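# Brillov pressure switch readings

Bench readings for the Brillov range of pressure switches, logged with a Prodel meter. There are 600 rows, one per switching cycle.

`cycle`, `rise_kpa`, `fall_kpa`, `temp_c`
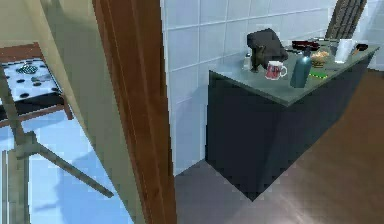
Each switch was cycled 30 times before logging began. Readings are in kilopascals, rounded to the nearest 5. Blank cells mean the meter timed out.

Tags: sensors, switches, test data

Related
- Gwilliam relay wear logs
- Jikeder float switch notes

Comments

> Is fall_kpa gauge or absolute?

> Gauge, same as rise_kpa.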